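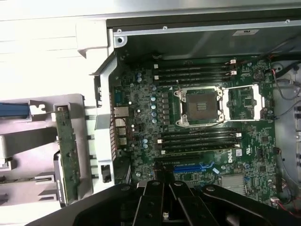

Juvwood 상가거리 빈 점포 단기 입점자 모집 (2차)

급하게 올립니다. 1차에서 자리가 덜 차서 추가로 받아요. 저번에 떨어지신 분도 다시 넣으셔도 됩니다.

모집 대상
- 창업 준비 중이거나 온라인으로만 장사해 본 분
- 공방, 수리점, 소형 서점, 반찬가게 등. 업종 제한 거의 없음
- 주점, 사행성 업종은 안 됨
- 프랜차이즈 가맹점은 이번엔 제외. 죄송

모집 규모: 점포 8곳. Skinner길 쪽 1층이 대부분이고, Polorari 건물은 2층에도 자리가 있음. 2층은 엘리베이터 없으니 무거운 설비 들일 분은 꼭 1층으로 쓰세요. 면적은 제각각. 도면은 신청서 내신 분께 메일로 보내드려요.

조건
입점 기간은 두 달. 연장은 건물주랑 따로 얘기하셔야 하고 저희가 보장은 못 합니다. 임대료 없음, 관리비랑 전기요금은 본인 부담. 간판은 탈부착식만. 벽에 못 박지 마세요 (1차 때 이것 때문에 원상복구비 나온 데 있음). 영업시간은 자유인데 일주일에 나흘은 문을 열어 주셔야 합니다. 창고로만 쓰실 거면 신청하지 마시고요. 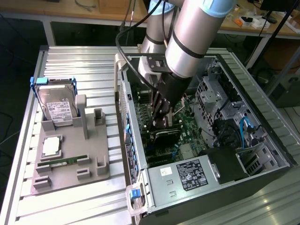
지원 내용
- 집기 대여: 진열대, 접이식 테이블, 조명. 수량이 넉넉치 않아서 먼저 확정된 분부터
- 거리 안내지도에 상호 표기
- 유리창 시트지 제작 1회. 시안은 직접 준비, 파일은 인쇄용으로
- 사업자등록, 영업신고 관련 상담 (대행은 안 해드림)

인테리어비 지원 문의가 많은데 없습니다. 공사도 페인트칠 정도까지만 가능하고 칠하기 전에 색상 먼저 알려주세요. 음식 업종은 급배수 되는 점포가 몇 군데 안 되니까 신청서에 필요한 설비를 꼭 적어주셔야 돼요. 안 적으면 배정할 때 반영 못 합니다.

신청 방법
Wenent 사무국으로 방문 또는 우편. 신청서, 간단한 운영계획(두 장 이내), 판매할 물건이나 작업물 사진. 사진은 핸드폰으로 찍은 것도 괜찮음. 포트폴리오 두껍게 안 만드셔도 됩니다. 저희도 다 못 읽어요..
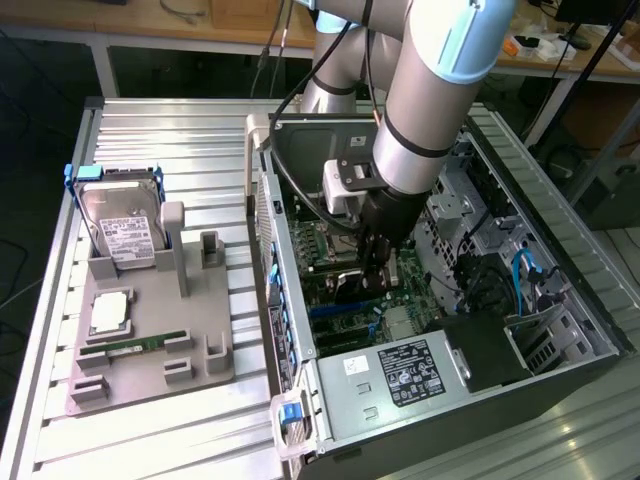 마감은 2월 말, 오후 6시 도착분까지. 우편도 소인 말고 도착 기준이니 여유 있게 보내세요. 서류 보고 짧게 면담하고 바로 배정합니다. 면담 때 희망 점포를 2순위까지 여쭤볼 거니 미리 한번 걸어보고 오시면 좋겠습니다. 점포 내부 보고 싶으시면 사무국에 전화 주시고 오세요, 그냥 오시면 문 못 열어드릴 수도 있슴.

공동 신청 가능. 이 경우 대표 한 분 이름으로 내고 나머지는 신청서 뒷장에. 입점은 3월부터 순차적으로.

문의: Wenent 사무국, 내선 435. 점심시간엔 안 받습니다. 통화 안 되면 내선 3828로 문자 말고 음성 남겨주세요.

신청서 양식은 사무국 입구에 비치. 1차 때 양식 그대로 쓰셔도 되는데 제목 옆에 '2차'라고 써 주세요.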